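# Forty winters of bread: the baker of Clondholm
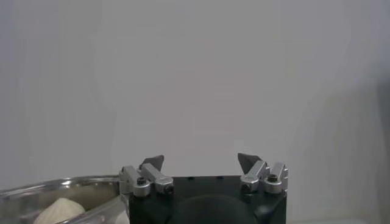 *Words by the Features Editor, Clondholm Quarterly*

The bakery on Burnness Road opens at seven, but the baker has been up since well before three, and by the time I arrive she is on her second pot of tea and quite ready to sit down. "You'll have to forgive the flour," she says, brushing off a chair for me. "It gets into the butter, the post, everything."

She came to the trade by accident, after answering a card in the window of the old Medeiros tearoom, where they wanted somebody to wash up. Within a month she was shaping rolls. "I was dreadful at it! Mine came out like door knobs, and they sold them anyway, at half price, to people who were very kind about it."

The rye loaf that most of us queue for is called the Donau, after the river her first teacher grew up beside. It takes 25 hours from start to finish, and she makes 117 of them for a Saturday's worth of orders in December - fewer in summer, when people want something lighter with their salad. I asked whether she had ever been tempted to hurry it along. "Once," she said, and laughed for quite a while. "It tasted of nothing. I gave it to my sister's hens."

We talked about prices, naturally, and about the oven, which holds 11 tins to a shelf and has a cold corner at the back that she has learnt to work around. She worries about who will take the place on. Two apprentices have left for the city, though both still ring up when their dough misbehaves.

"I'd like another five years," she told me, getting up to see to the scones. "Then somebody else can have the early mornings, and I'll come in at ten and buy a loaf."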